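Two Floors of Paper: Our Visit to the Ekberg Bindery Open Day

I had been meaning to go to the Ekberg open day for years, and every September something came up, a wedding or a cold or one year a flooded basement. This time I put it on the fridge in red marker and told my sister she was driving. We left a little after eight in the morning with a thermos and two cheese rolls each, and we were still nearly last in line, because half the valley seems to own a book with a broken spine.

Ekberg does repairs and short-run binding in an old dairy building behind the station in Havby. You go in through the loading door, past the scales, and the smell of paste meets you (flour paste, made fresh that morning, a bit like pancake batter). Roxana Matei took our group around. She has a lovely slow way of talking and lets people touch nearly everything, which I can't say of most museums.

We started downstairs at the sewing frames. I had always thought books were simply glued, and plenty are, but the good ones are folded into little gatherings and stitched through the fold, one after another, with linen thread pulled over a lump of beeswax. Roxana let a boy from our group try it. He did four stitches, went bright pink with concentration, and got a round of applause!

Upstairs is where the repairs come in. The workshop took in 1,971 books last year, Roxana told us, and the most common complaint by far is a cookbook that has come apart at the cakes. Next come family Bibles and school atlases. Every one gets a paper slip with the owner's name and what hurts, as she put it, and then it waits its turn on the shelves by the window.

I asked how I ought to be keeping my own books at home, as I have a bad habit of stacking them flat in towers beside the bed. She was kind about it. Big heavy ones may lie flat, she said, but ordinary hardbacks would much sooner stand up straight with a neighbor on each side, snug but never squeezed. Leaning is what twists the spine.

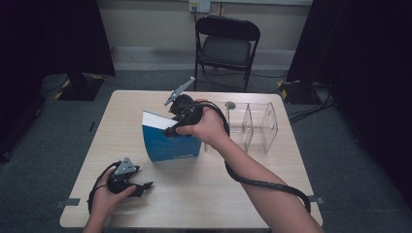
Fabian Ruchti said he would add one thing to that, which was to stop pulling books off the shelf by the top of the spine. Push the two neighbors back a little and take hold of the middle, he told us, and you may never need to come here at all. Roxana pretended to be very offended at this loss of business, and we all had a good laugh.

After that came coffee and plum cake in the old cold room, where they had laid out a sale table of offcuts and blank notebooks. I bought a notebook with marbled endpapers, green and rust, and my sister bought three and has already lost one in the car. There was also a talk on mending torn pages with thin Japanese paper, but the room was so full that we heard it mostly from the stairs.

If you go, wear flat shoes, as the upstairs floor slopes. Bring a book for them to look over, and bring some patience as well. Ours was my grandmother's bird guide, and it will be ready by spring.

Comments

Ruoxi Xie
I was in the afternoon group and the paste smell followed me home on my scarf. Did anyone write down the name of the beeswax supplier?

Rupert Stöckli
They fixed my father's atlas two years ago and it still opens flat at every page. Worth the wait.

Theresia Hämmerli
Thank you for this, I couldn't make it up the hill this year with my knee. Is the plum cake still the one with almonds?

Contact | About this blog | Text may be shared with credit | Back to top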